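Trallima Basketry Forum > Care and Repair
Topic: Washing old wicker, how wet is too wet?
Posted 8 August 2018 by Ningsih Krishnan

Hello everyone, I've been reading along here for a good long while and finally have something to ask. My aunt passed down a whole stack of baskets when she moved into her new apartment, and they're lovely, but they spent years on top of her kitchen cabinets and you all know what that means. Grease and dust together, the kind that turns into a sort of felt. I've vacuumed them with the brush attachment and it helped a little, but when I run a fingernail between the strands I still come away with brown gunk.

My mother always put hers in the bathtub. My neighbor says she would never put water anywhere near a basket and only uses a dry paintbrush. So who is right? I'd love to use these for bread and for mail and so on, and I'd rather not ruin them in my first week of owning them!

----

castoff_cane wrote:

Welcome, Ningsih! Your mother and your neighbor are both a little bit right, which I know is an annoying answer. It depends what they're made of. Willow and rattan grew up wet, and a quick wash does them good, especially if the house is dry in winter. Paper fiber is another story. If the strands are twisted paper (look for a cut end and see if it wants to unroll), keep it well away from the tub.

For real willow I use a bucket of lukewarm water, one squirt of dish soap, and an old soft toothbrush. In, scrub, rinse, out. Five minutes at the most. Then I dry it in the shade with the air moving around it.

----

Eun-ji Nam wrote:

I have to disagree with the bucket, and I say this with love because castoff_cane has helped me more times than I deserve. I used to wash everything that way and I lost a very nice sewing basket to it. The outside felt perfectly dry the next day, so I put the lid on and set it in the closet, and by November it had gray fuzz all along the bottom. The base is always thicker than the sides and it holds on to water much longer than you'd think.

Now I use a damp cloth wrapped around a butter knife, wrung out until it hardly feels wet, and I go row by row. It takes forever. I put the radio on. But I haven't had any mold in years, and the stain on the dark ones hasn't come off on my hands either, and that was another thing the bucket used to do to me.

----

castoff_cane wrote:

Oh, the stain is a fair point, I should have said so. Anything dyed dark gets a test spot on the underside first, with a white rag. If the rag comes up brown, follow Eun-ji's method and leave my bucket alone.

I still say the mold came from the closet and the lid and had very little to do with the bucket, but we've had this argument before, haven't we, Eun-ji?

----

liem_and_lace wrote:

Can I put in a word for vinegar? I sell at a flea market and I must have cleaned 200 of these things by now, every shape there is. One part white vinegar to three parts water in a spray bottle, a light mist, then wipe. It cuts right through kitchen grease, and the smell is gone by the next morning. I don't care for oiling them afterward the way some people do. Oil just sits there and collects the next layer of dust, and then you're back where you began, only stickier.

The dark brown trays with the woven sides are what I get asked for the most, and they're also the ones where dust hides best.

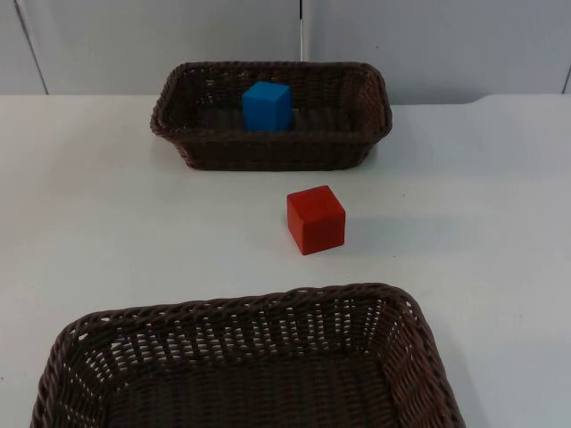

So with dark pieces I always finish up outside in daylight, turning them over slowly, and I nearly always find a row I missed down near the base. A dry pastry brush gets it out. Don't use a wire brush, please, no matter what your brother-in-law tells you. Mine told me that, and the basket went from an $89 piece to something I keep clothespins in.

----

Ningsih Krishnan wrote:

You are all so kind, thank you! I did the rag test and two of them came up brown, so those get the butter knife. The pale ones looked like proper willow to me, so I was brave and tried the bucket on the smallest. It's on the porch rail now with the breeze on it and I keep going out to pat it like a dog.

Eun-ji, how long do you leave yours before you trust the base?

----

Eun-ji Nam wrote:

Three full days for me, upside down on a cooling rack, and a fourth if it's been humid. Castoff will say one is plenty.

----

castoff_cane wrote:

Two!

----

Comments (3)

pinetree_jo: Would the vinegar mist be all right on a painted basket? Mine is an old white one and flaking some.

liem_and_lace: I wouldn't, Jo. Dry brush only if it's flaking, and if the paint is really old, don't brush it until you've had it checked for lead.

marguerite_b: Saving this thread. I've got a picnic hamper from my grandmother that needs the butter knife treatment, hinges and all.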